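Does anyone know what happened to the mirrored post on Parnstead Moor?

Posted by Jouko Manninen

Hello all. We drove up on the Saturday to see the shiny post that had been in all the local papers, and when we got to the spot there was only a square hole and a lot of boot prints. My daughter was heartbroken, bless her. Was it taken down officially, or did somebody walk off with it?

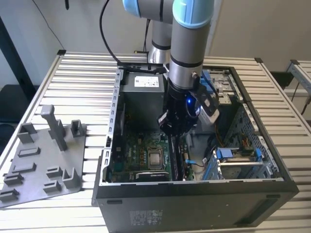 Did the council remove it?

The council told the parish newsletter it hadn't touched the thing and didn't know who had put it up in the first place. The moor belongs to the Jurora estate, so it would have been for them to shift it, and they say they only heard when walkers rang the office.

Alby Kingi

I was up there two days before you, Jouko, and it was still standing then – a bit scratched on one side where people had been leaning bikes on it, but very much there. There must have been 20 cars along the verge. I did hear an engine late that evening from our place, though it could easily have been the farm.

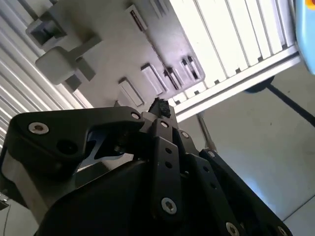
Parnstead Local History and Curiosities Club

If anyone has photographs from that last week, the club would love copies for the scrapbook, however blurry. Bring them along on a club night or post them in this thread, and do say which side of the post you were standing on, as we're trying to work out whether it was leaning.

Jirero

It was stolen for scrap, end of story. Roughly 700 quid's worth of metal I should think.

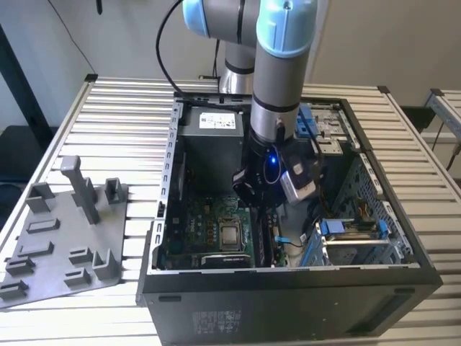 I'd be slower than Jirero to blame scrap dealers, as the hole was very neatly dug and thieves don't usually bother. My money is on whoever made it coming back for it. My brother-in-law thinks it was all done by machine, but the sort of robot arm that can reach down into a computer tower lying on its side on a bench is a long way from anything you'd get across a bog in December. Two people and a decent trailer would manage, I think, if they knew the track – and if the gate was open, which it generally is.

Alby Kingi again, sorry, I forgot to sign that last one.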